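Gripper notes, part 2: recording table-setting by hand

November 4, 2019

The second version of the hand-held gripper is done, and I have stopped using the joystick for anything except checking limits. These are notes on the change, mostly for Huia Pryor, who has to build the next one from my drawings, and for anyone else trying to record demonstrations without tying up an arm.

The earlier setup was remote control. I sat beside the arm, drove it with two sticks, and logged joint angles and camera images. It worked, in the sense that files appeared on the disk. The trouble was speed and hesitation. A bowl that I can move in a couple of seconds by hand took 25 seconds through the sticks, and most of that was me correcting the wrist. A policy trained on those recordings learned the corrections too. It would drive up to the bowl, stop, rotate one way, rotate back, and then close. Manikandan Gowda looked at the playback and said it had inherited my posture.

With the hand-held tool, the camera is fixed to the grip and sees the fingers and whatever is between them. The fingers have the same shape and travel as the pair on the arm. I hold the thing, do the task, and the recording contains the camera view and the finger opening. Position is recovered afterward from the video. The arm stays switched off for the whole session.

The current task is a place setting: tray, placemat, bowl, chopsticks. I chose it for the spread of difficulty. The tray has a raised rim and is easy to catch. A shallow bowl with a broad rim is moderate, provided you come in steeply enough to get one finger inside. Chopsticks are bad. They are thin, they lie flat, and the finger ends are chunky compared with them.

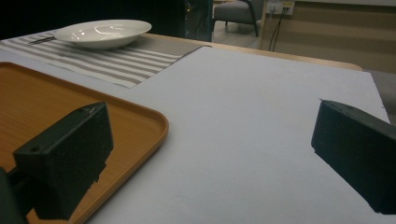
Three things changed between the first version and this one.

Finger ends. The old ones were rounded and rolled off anything thin. The new ones are blocky with flat inner faces. I left the print surface rough and did not sand it, which saves an hour and seems to help on glazed ceramic. I have no measurement to back up the second part.

Opening. Full travel is now wide enough to approach a bowl without aiming very carefully. The cost is that the trigger needs a longer pull for small objects, and my index finger complains by the end of a session.

Starting pose. I used to begin each recording wherever my hand happened to be. Now I start low over the table with the fingers open, hold still for 2 seconds, and then move. The position recovery is noticeably more stable with that pause at the front. Please keep it, Huia, even when it feels silly.

Glossy and plain surfaces remain a problem. The tracking wants texture, and a large pale board gives it very little. If the view is mostly board, it has to rely on what is past the table: chair legs, cables, an outlet. That is fine until somebody moves a chair in the middle of a take. Striped cloth is useful for the same reason, although repeating stripes can fool the matcher into sliding over by one band. I have caught it doing that twice.

Dim light also hurts. Black fingers against a dark background lose their edges, and I was estimating the opening from those edges. I will probably put small markers on the fingers, or read the opening from the trigger directly. The trigger is the better answer and requires another cable.

The processing script rejects any take where the recovered path jumps more than 8 millimeters from one image to the next. Most rejected takes are fast wrist turns, so the practical instruction is to turn the wrist at the speed you would use with a full bowl of soup.

Next is the transfer to the arm. I expect the reach to be wrong in at least one corner of the table, where a person simply leans and the arm cannot. Drawings for the fingers go to Huia once I have fixed the hole spacing, which I got wrong on the sheet and right on the part.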